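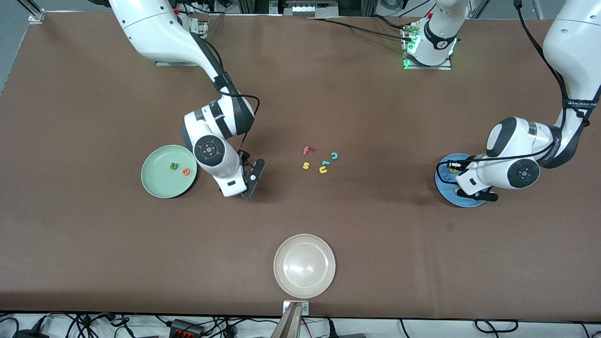
Sorting foam letters: materials and table setup
Speaker notes, Maysoun Tannous
Slot: 30 minutes with questions

1. Opening
Start with the task, then the materials. The full Ballik set is 349 letters. Tell the room we never put the full set out. A small cluster in the middle of the table and plates to sort onto - that is one round.

2. Letters
Lowercase only. Confusable pairs to mention: u and n, b and d, p and q. A foam u turned upside down reads as an n, so agree on orientation before the round starts.
Color is not a cue. The same letter can turn up in two colors - a dark green u on the plate, a yellow u still in the cluster. Anyone sorting by color will split them. Pause here and let people look.

3. Plates
Round, plain, one sorting rule per plate. With vowels as the rule, u and e go on the pale green plate; f, c, s and l stay off it. Leave the second u in the middle until someone asks about it.
Hélène Bergeron prefers trays. Mention, do not argue.

4. Cloth
Brown, plain, long enough to cover the working area. Patterned cloth was dropped in January after comments from Nizar Khasawneh. Pull it flat before placing letters.

5. Spacing
Scatter the letters with a short gap between neighbors. Slanted is fine. Overlapping is not - reset the round.

6. Records
Write down the starting letters, the rule and the final plates. Issa Bitar has the blank sheets. Completed ones go to Vitalii Kovalchuk by the end of the month.

Questions. If asked about uppercase: separate set, separate talk.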